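Course Notes, Unit 4: Comparing Gripper Fingers
Mamida Robotics Lab 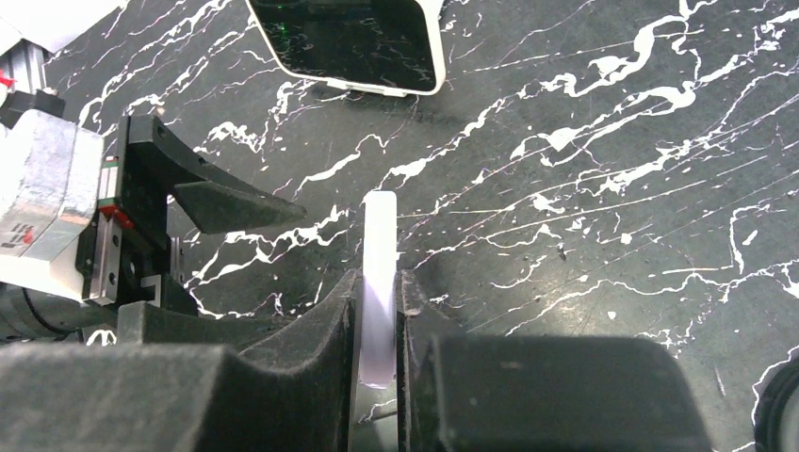

Fig. 1. Wrist camera view, right hand. White plastic piece held upright between the finger pads.

Reading before lab: Rathjen manual, section on finger mounts.

We compare two finger sets on the same pair of arms. Set A is the Breklow finger with a hard, smooth pad. Set B is the wide black finger with a textured surface shown in Fig. 1. Both sets use the same control software (Sosemau), so leave the speed and force settings alone between runs.

What to look at in the wrist view:
The pads take up much of the lower image, and the bottom of a tall part is hidden between them. Judge tilt from the top edge of the part. The marble-pattern tabletop is hard on edge detection, as a white part and a white vein can merge. Note any frame where the software loses the outline.

The log from last term holds 3,916 grasp attempts. Use only the 312 marked "thin part, upright." Sort them by finger set and work out the drop rate for each. A part that turns in the grip but stays held counts as a slip and goes in its own column.

Terms
Pad: the surface that touches the part.
Stroke: how far the fingers travel from open to closed.
Slip: movement of the part against the pad after closing.

Hand in one table and one page of text per pair. Due at the start of the next lab, 2 p.m.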